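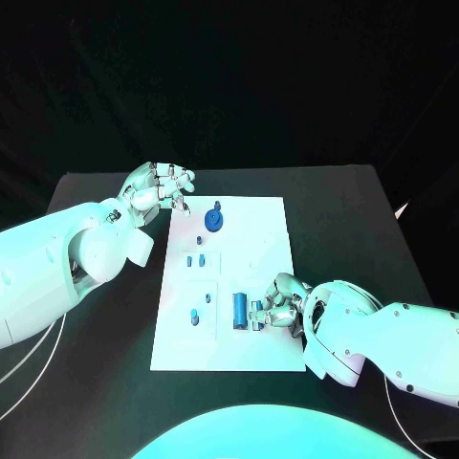 How to Test Whether a Robot Is Ready for a Small Parts Job

Sep 3, 2026

Can a machine sort pegs yet? I get asked this a lot by people who run small shops, and I love the question, because you can find out for yourself in an afternoon! A flat board and a handful of plain pegs and cylinders will tell you more than any demo reel. We call ours the Adlow board, after the street our shop is on.

What you need

A light-colored board, a dark table, and parts in one color but different sizes. Same color matters. If every part is blue, the robot has to go by shape and size, and that's where the trouble (and the fun) starts. Add a wide base with a hub that takes a peg, and a couple of raised tiles with places to stand thin pegs.

Setting up

1. Set the board where both hands can reach the middle of it. Check this with the arms moving slowly.
2. Route the cables away from the board.
3. Mark the start position of each part in pencil.
4. Stand two parts close together, one large and one small. Leave another out by itself.

Running the test

Start with the lone peg. Pick it up, move it to a tile, stand it upright, let go. Do that 10 times and write down every drop. Then try the small part next to the big one. Fingers need room, and a hand that does fine out in the open may knock over the neighbor. Leave the peg in the hub for last, as it has to come out straight.

Don't help! If a peg tips over, log it and let the robot try to recover. Recovery is most of what you'd be paying for.

What we got

In our January round we ran 76 picks on the program we call Grallus. It missed 19 of them, nearly all on the thin pegs. The fat cylinders were a breeze. A person does the whole board without thinking and can chat the whole time, so no, I wouldn't hand over the parts bench yet. But overnight kitting of chunky parts, with somebody checking the trays in the morning? I'd try that now.

For chores at home I'd wait. A kitchen drawer is this same board with no pencil marks and everything in a heap.

Next up is the Pruitt tray, with 2 sizes of washer. Washers lie flat, so start practicing your fingernail grip.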